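Zemo Opens Second Site for Recording Household Handling Examples

Zemo has begun recording at a second site for its household handling program, the company said in September. The new site, in Camargo, doubles the number of rooms in use and is intended to widen the range of layouts, surfaces and lighting represented in the training set.

The program gathers examples of everyday two-handed tasks from people, with no robot present during recording. An operator wears a head camera and works with a gripper in each hand. The grippers carry printed marker cubes, and their position and orientation are recovered from video after the session. The resulting paths are paired with the camera views and passed to Indness, the company's learning system, which is trained to predict the next short segment of motion for both grippers.

Parveen Mughal, who leads data collection at Zemo, said the second site was opened to address a specific weakness in the first set. "Most of what we had came from one kitchen counter at one height," Mughal said. "The model did well at that height. When we raised the counter by 5 centimeters, the grasp success rate dropped more than we were willing to accept."

The current task list has 16 entries. It includes lifting and setting down a kettle, moving small dishes between tables, opening drawers and folding hand towels. Each entry is recorded with 2 or more starting positions for every object, and the target for this phase is 400 accepted recordings per entry. A recording is accepted when both grippers can be tracked from start to finish and the object ends within the marked goal area. 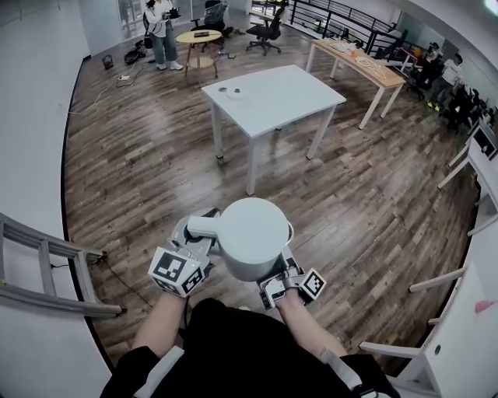

Objects with smooth, curved sides account for a large share of rejected recordings, according to Mughal. The operator tends to correct a slipping grasp by turning the wrist, and the turn can hide the marker cube from the head camera. Short losses are filled in from the motion sensor in the gripper handle. Longer ones are not, and the recording is discarded.

Operators are asked to move at a steady pace and to keep both grippers in view. They are not told which grasp to use. Zemo tested scripted grasps in an early round and found that the trained model failed to recover when an object was placed at an unexpected angle. The present instructions specify only the starting position and the goal.

Rooms at the Camargo site are not cleared between sessions. Furniture is shifted, chairs are left where they were last used, and other people may walk through the room while recording is under way. Mughal said this was a deliberate choice — a model trained only against plain backgrounds had shown poor results in earlier trials in occupied rooms.

Time alignment between the head camera and the two grippers is checked at the start of each session by tapping the gripper fingers together in front of the camera. The same check is repeated at the end, and the session is flagged if the two results differ. Camera calibration is done once each morning.

Evaluation will be carried out on the Brumeck two-arm platform, which uses fingers of the same shape as the hand-held units. The first tests will cover five of the task entries, with the kettle task among them. Zemo has not said whether the recordings will be released outside the company.

Recording at the original site continues on the same task list.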